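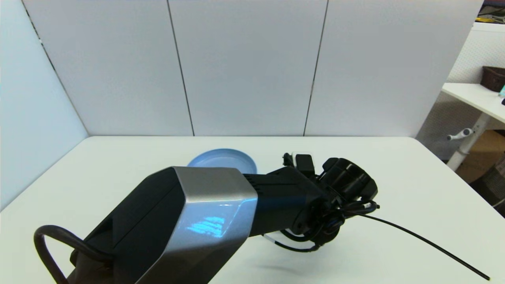

Gritik Wrist Cable Kit for Tabletop Arms

The Gritik kit replaces the loose wiring between the forearm and the gripper on small and mid-size tabletop arms. It comes with a molded harness, two strain relief clips, a wrist bracket and a bag of screws. Everything fits with one hex key, included.

Most arms leave the factory with the gripper cable taped or tied along the outside of the wrist. That works until the wrist joint starts turning through its full range all day. The harness coils around the wrist with enough slack for a full turn each way, and the connector points out to the side so it can be unplugged without removing the gripper.

What you get
Harness, 463 mm, black jacket
Two strain relief clips
Wrist bracket, white or black
Hex key and eight screws
Printed fitting sheet

Fitting
Power the arm down and park it with the forearm level. Take off the old cable, fit the bracket, then run the harness from the forearm side toward the gripper. Plug in last. Turn the wrist by hand through its range before you power up. Ulises Bermúdez in our workshop allows 20 minutes for a first fitting - less for the second.

Weight and load
The full kit adds 157 g at the wrist. Enter this in your payload settings or the arm will sag slightly when it holds position. It does not change the reach.

Compatibility
Fits Vudlow and Makokha arms with a round wrist joint. It does not fit the older Makokha square wrist. If you aren't sure which one you have, send a photo of the wrist to Jeptoo Bakilana at the parts desk before ordering.

Price and delivery
Single kit: $200. Orders placed before noon on Friday ship the same day. Replacement harnesses and clips are sold separately.

Returns
Unused kits can be returned in the original bag. Harnesses that have been fitted can't be resold, so we only take those back if there is a fault.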